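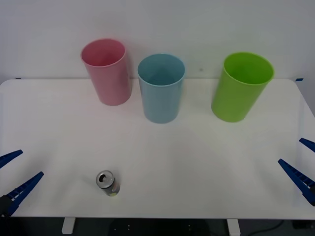

Arkdale Water Testing checks drinking water for schools, nurseries and small employers. Samples are taken at the tap, logged on site and reported within 30 hours. Taste and odour are assessed separately, with water served in plain plastic cups like the pink one at the back of the table. Lead, copper and coliform counts are standard; nitrate is added for private supplies.

The company held 200 site contracts at the end of December. Each site is assigned a sampling plan, reviewed every 4 months.
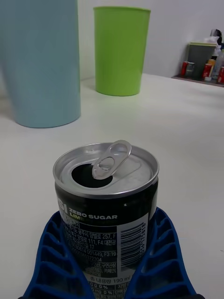
Shuk-fan Kwok writes that her nursery's old reports listed results without limits, and that ours print both on one line. The layout is now used for all clients.

Reports are issued through Namis. Paper copies are available on request.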